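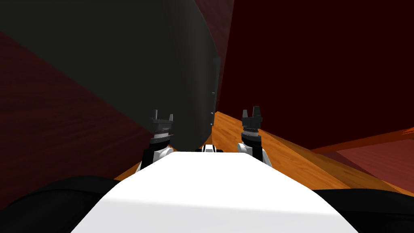 Home > Tickets > Open > Simulation

Filed under: Two-arm robot / Collision

Reporter: Dineo Jacobs
Project: Pelholm

Base drives up to the grey panel and stops too close. Both grippers are open and upright, nothing held. The next arm move is refused with "start state in collision". Seen in 3 of 200 runs, all on the Diren build.

Tried: raised the planner limit to 1,000 steps — no change. Reset the arms only — same error. Backed the base off by hand and the plan went through.

Suspect the stop distance is read before the panel's collision shape loads. Passed to Nikolovski for a check. Leave open.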